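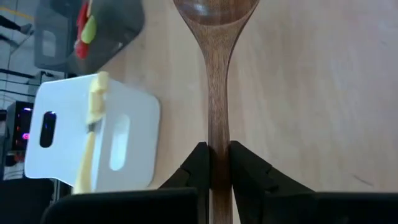
Wooden spoon

A wooden spoon is a kitchen utensil used for stirring, mixing, scraping and serving food. It has a bowl, which may be deep or nearly flat, and a straight handle. Most wooden spoons are made from a single piece of wood. The type is found in nearly every cooking tradition and is one of the oldest kitchen tools still in daily use.

This site uses cookies to remember your settings. By continuing to browse you accept our cookie policy. Accept | Manage

Form

The bowl is usually round or oval. Round bowls with a raised rim hold liquid and are used for tasting and serving. Shallow bowls are better suited to stirring, and some have one flattened corner that reaches into the angle between the base and wall of a pan. Between the bowl and the handle is the neck. On some spoons the neck is a sharp step, while on others, such as the brown spoon shown with this article, the wood tapers like a funnel into a long, narrow handle.

Handles may be round, oval or flattened in section. The grain normally runs along the length of the spoon, where it can be seen as fine streaks and flecks. A spoon cut across the grain is weak at the neck and tends to snap there.

Materials

Close-grained hardwoods are preferred. Beech, maple, cherry, walnut and olive are common in Europe and North America, and teak and acacia are widely sold in Asia. Softwoods such as pine are cheap and easy to carve, but they dent quickly and can give food a taste of resin. Bamboo is often sold alongside wooden spoons, although it is a grass.

Color depends on the species, the finish and age. Pale woods darken with oil and use, and spoons used in tomato or turmeric dishes may stain permanently. A reddish-brown color can come from the wood itself or from a finish, and does not identify the species.

Making

Hand carvers split a short length of log into blanks, rough out the shape with a small axe, and finish with a straight knife and a hooked knife. The hooked knife is used for the inside of the bowl. Green (unseasoned) wood cuts more easily, but the finished spoon has to dry slowly to prevent cracks.

Factory spoons are cut from dried boards, shaped on a copying lathe or router, and sanded. The Dendodell workshop in Clilov, which makes spoons by both methods, lists 19 patterns in its catalog. The longest is a stirring spoon of 268 millimeters – sold under the name Vomalby – with a round bowl and a slim handle. The carver Bảo Châu drew the pattern after an older spoon from the village of Sầm.

Use

Wood conducts heat poorly, so the handle stays comfortable during long cooking. It does not melt, and it is gentler than metal on enamel and nonstick coatings. Wooden spoons are used for sauces, porridge, jam, risotto and stiff doughs. For sugar work, many cooks keep a separate spoon, as wood can carry the taste of onion or garlic from one dish to the next.

Care

Wooden spoons are washed by hand in warm soapy water and dried right away. They should not be left to soak – the wood swells, and the surface turns rough when it dries. Dishwashers have the same effect and may split the bowl. Raised grain can be smoothed with fine sandpaper.

Food-grade mineral oil is the usual dressing. It is rubbed in with a cloth, left overnight and wiped off. Walnut oil also works but is avoided in kitchens where nut allergies are a concern. A spoon with a deep crack or soft, dark patches is normally replaced.

See also: Ladle, Spatula, Spurtle, Spoon carving

62 comments | 1064 shares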